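Trumine HG-2 Hand-Held Demonstration Grippers
Pair, with marker cubes and handheld recorder
Part no. HG-2-P

Overview

The HG-2 is a pair of hand-held grippers for recording manipulation demonstrations without a robot on site. The operator carries one gripper in each hand and performs the task directly. Jaw opening and gripper pose are logged together and exported as trajectories for training or replay on a two-arm cell.

Each gripper carries a marker cube with black-and-white fiducials. Pose is solved from the head camera view whenever at least 2 cube faces are visible. Short losses are interpolated; longer ones are flagged in the episode log and can be trimmed or rejected at export.

The handheld recorder starts and stops episodes and shows elapsed time in hours, minutes and seconds. Episodes are numbered automatically. A short press marks a failed attempt, a long press closes the session.
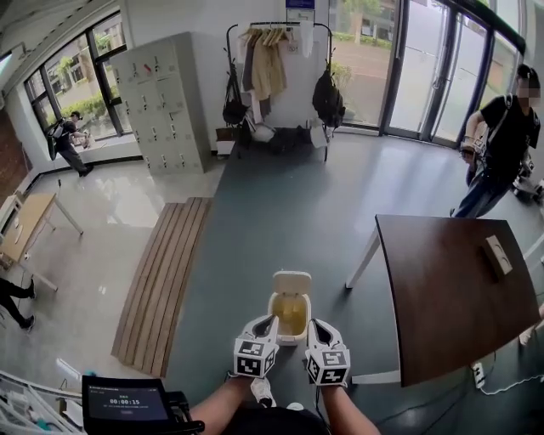

Two-handed demonstration at floor level, small lidded container, lid open. Recorder timer at 00:00:15.

Working area

Demonstrations may be recorded at table height or on the floor. A matte surface is preferred – glossy flooring can produce false marker detections under strong window light. Several operators may work in one room if each pair uses its own marker set. Sets are assigned in the recorder menu before the first episode.

Specifications

Weight, each gripper: 495 g
Maximum jaw opening: 55 mm
Marker sets supported per room: 3
Jaw pads: replaceable, black
Export: per-episode trajectory, jaw opening, synchronized video

Calibration

Close both jaws fully, hold for the tone, then open fully. Repeat after any pad change. Cubes are aligned at the factory and should not be unscrewed; a cube that has been knocked needs the alignment routine in section 3 of the manual.

Supplied with

Left and right gripper, marker cubes fitted, recorder, charging cable, spare pads. Head camera mount sold separately.

Availability

Current stock ships from Gastasthorpe. Orders for the Bech wrist adapter will be filled in December. Technical questions: Vojtěch Machala, applications desk.

Page revised November 30, 2025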